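Notebook, skin measurement room, Jun 29, 2025

Continuing with the moisturizer comparison. Sirkalik is the thick cream, Nerkel is the light lotion, and the third arm is no product at all. We are still in the part where I check if the numbers are trustworthy, so please do not quote anything from this page yet.

First thing, the room. Humidity was too high in the morning and I waited until it went down before I started with the forearms. The water loss probe is very sensitive to moving air. When I opened the door to call the next person, the reading jumped and needed a long time to become calm again. I wrote a note for the door. Everybody must sit for 20 minutes with sleeves rolled up before the first reading, also when they say they are not warm. Two people came in from the stairs and I let them begin too early. Their baselines are marked with a star in the sheet and I think we should repeat them.
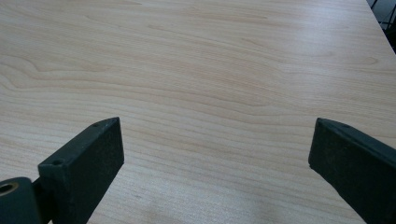

The second problem is the washing rule. We told the participants no soap on the forearm on the evening before, but the sheet says only "no products". One person understood this as no cream, and she used a shower gel in the morning. Her skin was dry on both sides, so the difference between the sides can maybe still be used, but the absolute value not. I changed the sentence in the sheet to: "Please do not use soap, shower gel, cream, oil or perfume on your forearms from the evening before your visit." It is longer but it is clear.

Amount of product: 200 mg for each field. I tried with the syringe and with the finger cot. With the finger cot a part of the product stays on the rubber, and for Sirkalik it is much more than for Nerkel. I weighed the cot before and after each time, and for the thick cream the loss is too big to ignore. So from now on it will be syringe, then spreading with the glass rod, and the rod is weighed also. Slower, but I prefer it.

Marking the fields: the surgical pen is good on most people. On very hairy forearms the line is broken and the corners are difficult to find again after the waiting time. The plastic template from Baidoo helps, if it is put against the wrist crease every time. I do not want shaving, because it disturbs the barrier and then we measure the shaving.
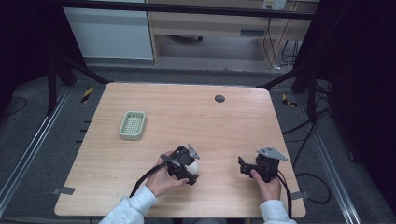 Written by Sena Nyarko
Skin measurement room notebook

Corneometer check. The reference pad gave a stable value at the start and a slightly lower one at the end of the session. I cleaned the probe head with dry tissue between people, as the manual says, but I think a thin film of cream was left after the third field. Next time I will measure in this order: untreated, Nerkel, Sirkalik. The thick one last. I know the order should be random, and it is still random which field gets which product, only the order of reading is fixed. If someone thinks this is a mistake, write it here in the margin.

Participant 206 reported itching on the left side, shortly after application. There was light redness, no swelling. I removed the product with lukewarm water, and after 4 hours she told me by phone that it was gone. She had a reaction to a hand cream in February, which she did not mention in the questionnaire. The question there is about "allergy" and she did not think of it as allergy. I would add a second question: "Did a cream or cosmetic ever make your skin red or itchy?" She is out of the study and the form is filled in.

Still open:
- ask Bistach for the new probe caps, the old ones are scratched
- repeat the two starred baselines
- correct the washing sentence also in the reminder email
- decide if we take the reading at 4 hours or only the one next morning

For the last point, my opinion is to keep both. The 4 hour reading is annoying for the people, but without it we see only what is left after a night in bed, with pajamas rubbing on the field.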